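Section 4: Care and cleaning of the Skerura watch

4.1 Before you start

Clean the watch at least once every 23 days of wear. Work on a clear, flat surface in good light.

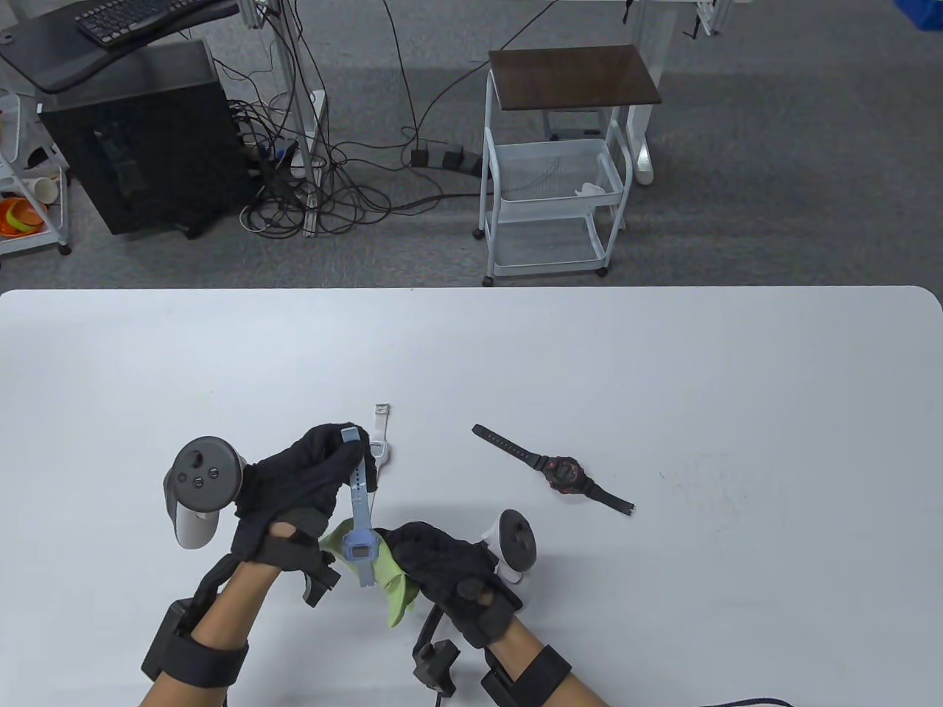

The case seals are rated for hand washing and rain only. Do not hold the watch under a running tap or use a steam cleaner. Pick the watch up by the upper end of the strap and let the face hang free, so that the display is not touched. A watch with a square face, such as the pale blue one shown, collects grease in the corners first.

CAUTION: Do not use spirit, bleach or window cleaner. These damage the display coating.

4.2 Cleaning the strap and case

1. Switch off the watch. Hold the side button until the display goes dark.
2. Dampen a soft cloth with clean water and wring it out.
3. Wipe the strap from the buckle end towards the case. Repeat on the inner side.
4. Wipe the case back and the sensor window. Do not press on the sensor window.
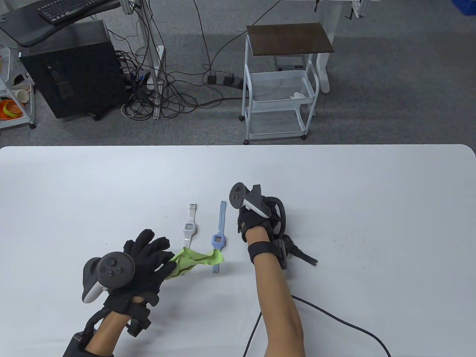 5. Dry all parts with a second cloth. Leave the watch off the charger for 33 minutes.

NOTE: Brirnby woven straps must be removed and washed separately - see the leaflet packed with the strap.

4.3 Cleaning cloths

Use a lint-free cloth. Paper towels leave fibres in the buckle and may scratch the display. Wash cloths without fabric softener and replace them when the edges begin to fray.

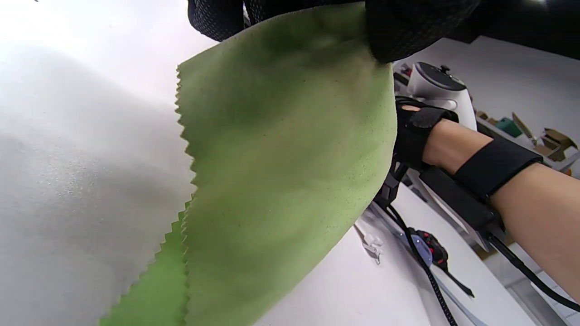 Fig. 4-3. Green cloth with zigzag-cut edge.

4.4 Storage

Charge the battery to nearly 100 per cent before storage and check it every December. Error 839 after storage means that the clock has lost its setting. Set the time again as described in Section 2.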